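Rieger to move cork and lino cutting to Drulta site
22/04/2024

Flooring supplier Rieger will close its cutting room in Brirov this autumn and move the work to a larger unit at Drulta, the company told staff and trade customers on Monday. The showroom in Brirov stays open.

The cutting room handles cork, linoleum and sheet vinyl for fitters across the district. Orders are cut to size there and collected from the side entrance, often on the same day. From October they will be cut at Drulta and sent to Brirov by van each morning, or collected from Drulta direct.

Rieger says the present room is too short for the wider rolls now coming from its main supplier, Adik. The longest cutting bench takes a piece nine metres long, and anything over that has to be folded back and cut in two stages. The Drulta unit has 900 square metres of floor and a loading bay at lorry height. 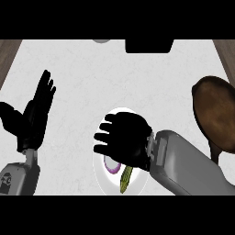 Hauke Kuhlmann said fitters would lose the one thing that made the Brirov counter worth using, which was being able to go back the same afternoon when a room had been measured wrong. Next-day delivery was fine for a planned job, he said, but a good part of the trade was repairs and small bathrooms, where the customer was waiting.

The company accepts that some same-day work will go. It plans to keep a small stock of ready-cut lengths in Brirov – mainly plain vinyl and two thicknesses of cork underlay – and will take requests from account holders on what else to hold. Trade accounts number 155 at present.

Prices for cutting will not change before the move. The minimum charge for a cut piece stays as it is, and delivery between the two sites will be free for orders placed by four in the afternoon. Orders placed later go on the van a day after that.

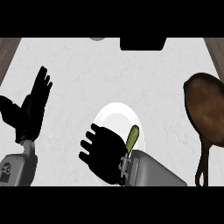 Robot hands over a plate, beside a skillet

All nine people who work in the cutting room have been offered jobs at Drulta. The new site is more than 30 kilometres away by road and the first bus does not arrive until after the early shift starts, so Rieger is looking at a later start or a shared minibus. Talks with staff go on until the end of next month.

Offcuts, which are sold by weight on Saturday mornings, will still be sold in Brirov. The lease on the cutting room runs out at the end of the year, and the landlord has not said what the space will be used for.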